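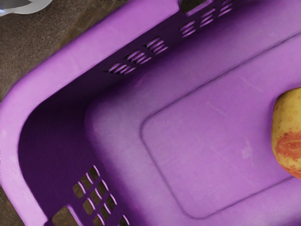

Dye shed notebook, December, started at 7:40 in the morning with the first kettle on

Well, the madder is finally behaving itself! I pulled the second batch out last night and hung it along the back rail, and by lamplight it looked like brick, but this morning it's a proper warm red with a bit of orange in the thin places. I'm very pleased. Joonas thinks it wants another dip and he may be right (he usually is about reds, and never about blues), so I've kept two skeins back for him to play with.

Writing down what I did before I forget it, as I did with the October lot, to everyone's annoyance.

Wool: the Mnguni two-ply, undyed, 1,484 grams dry weight before scouring. Scoured in the big pan with a squirt of the plain soap, rinsed twice, left to sit in the last rinse while I had lunch. Alum mordant as usual, brought up slowly and left overnight with the lid on.

Madder: 300 grams of the chopped root from Prerkov, soaked in a bucket since the afternoon before. It smells like a garden shed after rain, which I have come to love. Heated very gently for the first hour -- I stood over it the whole time with the thermometer, because last time I wandered off to talk to Zodwa about her curtains and it climbed past 70 and we got brown. Handsome brown, she used it for a cushion, but brown.

This time I held it at 60 and it never went higher. Left the wool in to cool overnight.

The water question is still open. Dede brought over two jugs from the well at Inamero, and I want to run the same root in that and in our tap water side by side. She says theirs leaves a white crust on everything, so there must be plenty of chalk in it, and chalk is supposed to be kind to madder. I'll do 40 grams of wool in each jar, same pan, same heat, labels on string this time and not on tape!!

Skeins get sorted by shade on the long table once they're dry, lightest at the window end, and please don't tidy them into piles by weight, Balthasar, I know it was kindly meant.
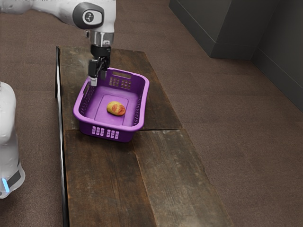
Purple basket on the long table.

Notes for the next weld bath: less chalk, more leaf, and pick the stalks out first. The yellow from the Wollon fleece came out patchy at the tips and I suspect there was still grease in it. Musyoka has offered to scour the rest at his place where the sink is deeper, bless him.

Still to do: order alum, wash the muslin bags, find the lid for the small enamel pan. Indigo vat looks sleepy. Fed it a spoonful of fructose at ten and wrapped it in the old quilt, will look again after supper.

3 comments | 12 shares

Search this notebook... Go

Recent entries
Onion skins, red and yellow, compared
Why the October lot has no labels
Walnut hulls: gloves, please
Balthasar's drying rail, with measurements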